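Gendar tabletop cell, simulation build: frequently asked questions
Maintained by Nasrin Mahmoudi. Last revised Feb 26, 2026

Where do I start when the cell loads with the arm in the wrong pose?
Load the home pose file first, then the object list. Loading them in reverse resets the joint offsets.

How are the objects placed?
By hand, once per layout. Set each item on the perforated top, let physics settle for 490 steps, then save. Keep clear space between items so the fingers can come down straight.

Which views should I check before saving?
All three. Look for items that have sunk into the top or lean on a neighbor.
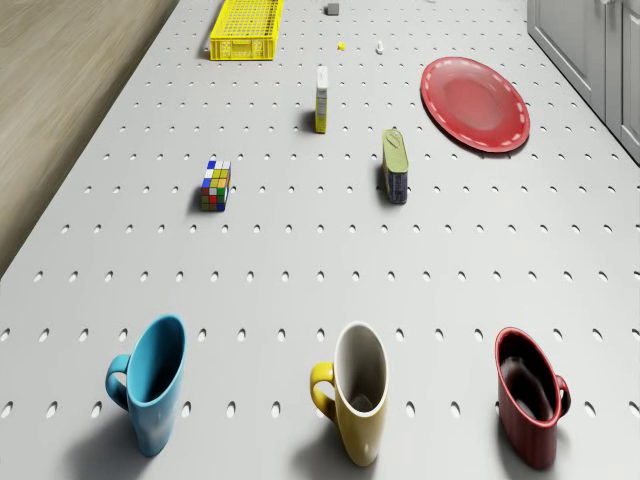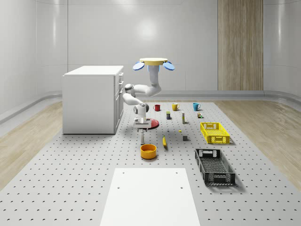
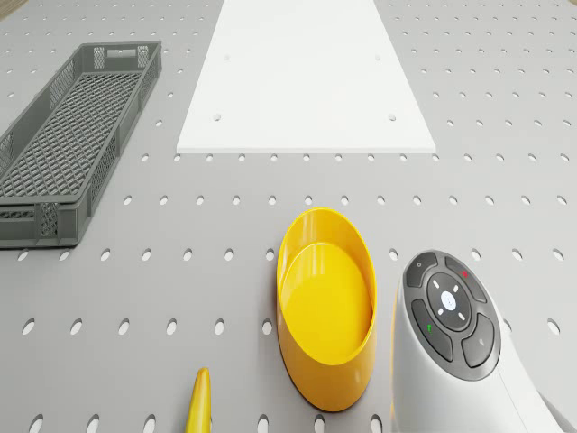 Gendar cell, perforated top with objects set out. Simulation renders.

Can I move the white board?
No. It is fixed to the table model and its corner holes are the reference for the base offset. If it shifts, reload the table - do not drag it back.

The crate mesh slows everything down. What can I do?
Switch the crates to the simple collision shape under Objects. The visible mesh stays the same.

How often is the arm model recalibrated?
Every 700 runs, or after any change to the wrist. Use the Grasetti script, version 21 or later.

A saved layout will not open.
Layouts made before build 176 need converting. Send the file to Safta Ardeleanu.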